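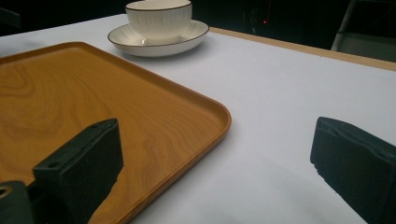 Ticket 1025: Table-clearing unit stops before tray collection
Site: Satside staff dining room
Raised by: Noeline Gilchrist, Catering Supervisor
Assigned to: Facundo Lagos, Automation Support
Priority: Medium
Status: Open, awaiting site confirmation

Reported fault
The unit halts at the table and shows code 47 when asked to collect a tray. Cups and saucers are cleared as normal. Staff on the late shift have been lifting trays by hand, a task removed from their duties in September. The supervisor asks whether the duty sheet should be changed back until the fault is resolved.

Entry 1, F. Lagos
Code 47 means that the unit has not found a safe edge to grip. Please confirm whether the tables, cloths or trays have been changed recently.

Entry 2, N. Gilchrist
White cloths were introduced last week at the request of the client, together with wood-effect trays that have a raised rim. The previous trays were plain grey. Staff were not told that the unit would need to be informed of this.

Entry 3, F. Lagos
The new tray has been added to the item list. The grip wait time has been raised to 3000 ms. Please run 15 collections with a member of staff present and record any stops.

Entry 4, N. Gilchrist
Test completed. Two stops, both at the window tables in the afternoon. Aba Owusu, who attended, notes that staff are unsure whether they may reach in to free a tray while the unit is paused.

Entry 5, F. Lagos
Staff must not reach in during a pause. The red stop button must be pressed first. Anneli Koivisto will issue a revised instruction card and brief both shifts. The duty sheet should show tray collection as a shared task in the meantime, with the time recorded as paid clearing work.

Action outstanding
Site to repeat the test at the window tables with the blinds lowered and report the result on this ticket.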